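Granusska kitchen switches to open fruit storage

20 Nov 2023

The shared kitchen at Granusska has stopped keeping its fruit in the refrigerator. From this week apples, bananas and citrus are stored at room temperature on the dining table, under a procedure drawn up by Melaniia Symonenko, who manages food supply for the building's 37 residents.

Records kept since June show that 142 pieces of fruit were thrown away, most of them bananas that had blackened in the cold drawer. Apples accounted for about 30 of the total. Losses were highest in weeks when two deliveries arrived close together.
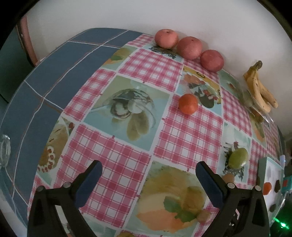
Under the new procedure, apples are placed against the wall and bananas are kept apart from them. Apples give off ethylene, which speeds up ripening in other fruit stored close by. Small citrus goes towards the middle of the table and is to be eaten first. Bananas with brown speckles remain in use and are moved to the baking shelf only when the skin has split.

The tablecloth is to be changed every 3 days and washed at 60 degrees. Cut fruit still goes in the refrigerator, covered and labelled with the date.

Vitalii Derkach, who handles orders from the supplier Hrynyshyn, said deliveries would be made smaller and more frequent. Berries and soft plums are not covered by the change and will continue to be chilled on arrival.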